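Removing a white ring from an oiled wood table

Posted in Home & Repairs – 3 replies

I have a round table in light wood which I bought second hand in May. The seller told me it is oiled and was never varnished, but I am not sure he really knew. Last week I left a hot teapot on it during the whole evening and now there is a white ring near the middle. I already tried a dry cloth and then a little olive oil, because I read this somewhere. The ring became less strong for one day and then it came back.

My neighbor says I must sand the complete top. I would prefer not to do it, the table is used every day and I have no garage. Is there a softer method? And how can I find out if it is oil or varnish?
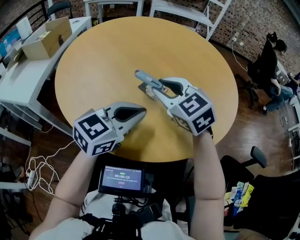 The table top, seen from my side.

Thank you in advance, and sorry if my English is not perfect.

Wundeo

Hello Wundeo. First please stop with the olive oil – it does not dry in the wood and after some months it can smell bad.

To test the finish, put one drop of water in a place where people do not look, for example close to the rim on the wall side. Wait 13 minutes. If the drop stands round and leaves nothing, you have probably varnish or lacquer. If the wood under it gets darker, it is oil, or the finish is worn out.

A white ring means normally that moisture is caught in the finish and did not go deep. Put a clean cotton cloth over the ring, without any print on it, and go over it with a warm iron, no steam. Only a few seconds, then lift and look. Repeat until the ring is weak. I needed many passes for mine and I was almost giving up before it went away.

After this, leave the table alone until the next day. If your test said oil, rub in a thin coat of hardening oil for furniture and take off the rest with a dry cloth. Lay the oily cloths flat outside to dry, do not throw them in the bin as a ball, they can catch fire by themselves.

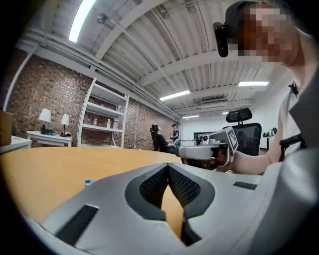 Drostik

Edit: I forgot to say, if the ring is black and not white, the iron will do nothing. Black means the water went into the wood itself, and this is a different job.

mayonnaise. leave it overnight, wipe in the morning. worked on my mothers table

Hirano

I would be careful with mayonnaise on bare wood, it is the same problem as the olive oil. On varnish it can be fine.

About the sanding, your neighbor is not completely wrong, but I would keep it for the end. If you sand only the ring you will get a lighter spot, so it has to be the full top, always in the direction of the grain. Please check also if it is veneer. Look at the rim from the side: if the grain lines of the top do not continue down over the edge, it can be a thin layer and you can sand through it very fast.

Muslow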